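3.2 Why lids matter to bean cooking

Soaking gets most of the attention in writing about dried beans, and we think the lid deserves far more! In our home cooking survey, 53 households simmered the same variety, Sarari, a small speckled bean sold through the Flistitz growers' market. Each household cooked it twice, once covered and once uncovered, and kept a diary of water added, stirring, and texture at the table. The diaries were a joy to read. People have strong feelings about beans, and many wrote well past the space we gave them.

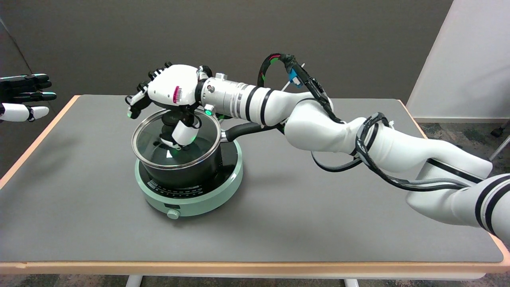
Figure 2. Black cooking pot with a glass lid.

Covered pots needed less topping up, as every cook would guess, but the more exciting result lies in how people behaved around them. With a solid lid, our participants lifted it often, sometimes every few minutes, and the simmer dropped each time. A glass lid with a knob on top, like the one in Figure 2, lets the cook look in without lifting anything, and the diaries from households that owned one record long stretches of undisturbed simmering. Texture scores in these homes were wonderfully even from the first spoonful to the last.

Altitude complicates the story. The 7 households in the hill district of Emetti reported cooking times 40 minutes longer than the valley homes, and several of them had already switched to heavier lids on their own. We had not asked about this, and we are delighted that they told us. Tóth flour paste, the old local way of sealing a lid to its rim, came up in two diaries and is taken up in Section 3.3, together with the question of salt.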